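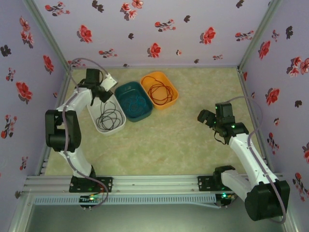 Erkden Technical Publications

Section 7. Temporary Evidence Lockers: Set-Up and First Deposit

This section applies to the Farnel pass-through locker bank installed at patrol stations and substations. It covers enrolling a station, assigning compartments, and making a first deposit. For long-term storage in the property room, see Section 9.

Before you start

The locker bank must be anchored to the wall and connected to station power. The rear doors must open into a room with controlled access. You will need the supervisor key, a Taipe terminal with a working label printer, and the station code issued by your records division.

CAUTION: Do not enroll a bank that already contains evidence. Enrollment erases the compartment table, and the doors will show as vacant.

7.1 Enrolling the station

1. Turn the supervisor key to SERVICE. The panel light changes to amber.
2. On the Taipe terminal, open Station Setup and select Add Bank.
3. Enter the station code. The Irnstead station, used in the screens throughout this manual, is 353.
4. Enter the bank serial number from the plate inside the first rear door.
5. Select Test Doors. Each front door unlocks in turn. Push each one closed before the next opens.
6. When the terminal reports PASS, turn the key back to NORMAL and remove it.

Note: If a door is not closed in time, the test stops and must be run again from the first door.

7.2 Assigning compartments

Compartments can be set as General, Firearm, Currency, or Refrigerated. A compartment has one type at a time.

1. Select Compartments from the Station Setup menu.
2. Highlight a compartment and choose its type.
3. For Firearm and Currency, set Two-Person Retrieval to ON.
4. Save and print the map. Post it beside the rear doors.

Refrigerated can be chosen only for units with a cooling module. If the option is gray, the module is missing or has not been detected.

7.3 Making a deposit

The depositing officer must be logged in under his or her own badge number. Shared logins are rejected.

1. Select New Deposit and enter the case number.
2. Enter one line for each sealed package. Do not combine packages from different cases on one line.
3. Print the labels and apply them across a flat part of the package, clear of the seal and initials.
4. Scan each label. The terminal assigns a compartment and unlocks its front door.
5. Place the package inside and push the door until it latches.
6. Select Confirm. The time recorded at this step is the custody time that appears on the report.

CAUTION: Once Confirm is selected, the front door cannot be reopened by the officer. If a package was mislabeled, leave it in place and file a correction request. An evidence technician will handle it from the rear.

WARNING: Unload firearms and secure the action open before packaging. Never place a loaded firearm in a locker. Suspected fentanyl and other fine powders must be double-bagged before they are brought to the bank.

7.4 Error 834

Error 834 means that a door is reporting closed while its latch is reporting open. Deposits to that compartment are blocked. The others stay in service.

1. Press firmly on the door near the latch.
2. If the error remains, check for packaging caught in the door edge. Do not pull on it from the front.
3. Call the evidence technician. The officer who made the deposit stays with the bank until the technician arrives.
4. Record the error and both badge numbers in the station log.

Clearing 834 requires the supervisor key and adds an entry to the audit file. Audit entries cannot be edited or deleted at the station level.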